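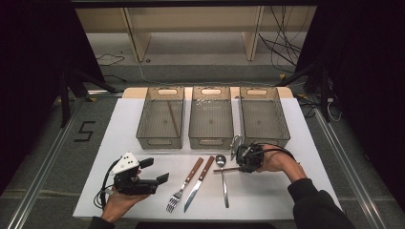 Cutlery sorting: progress to Thursday, December 9, 2021

Report to the Kelluso fund from the Jemusetti shared kitchen

1. Work since the last report

The old cutlery drawers have been emptied and their contents gone through. We handled 431 pieces. Of these, 52 were bent or had split handles and were taken out of use. The rest are being sorted by type into smoky-gray plastic bins with a handle cutout at each end. The bins stand in a row along the back of the work table, and the pieces to be sorted are laid out in front of them.

Forks, knives and spoons were the bulk of it. Many have wooden handles and can't go in the dishwasher, so they will be kept apart from the all-metal ones once the shelf at Stojanović Hall is ready.

2. Thin wooden sticks

We had not planned for these. They were mixed in with the cutlery in nearly every drawer, 124 in all. They are too light to stay put among the forks and they slide under everything. For now they get a bin to themselves.
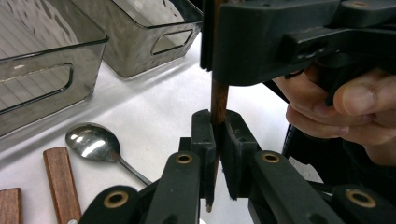
Fluvach wrote back on the November draft that the sticks should be stored upright in a jar by the stove, where cooks will look for them, and that a full bin is more than they need. We agree and will try a jar in the new year.

3. Money

Of the 900 dollars granted, the bins and the white board for the table top have been paid for. The shelf has been ordered but not billed.

4. Still to do

Label the bins on both short ends.
Oil the wooden handles.
Put up the shelf and move the sorted cutlery over.
Send the final receipts with the next report.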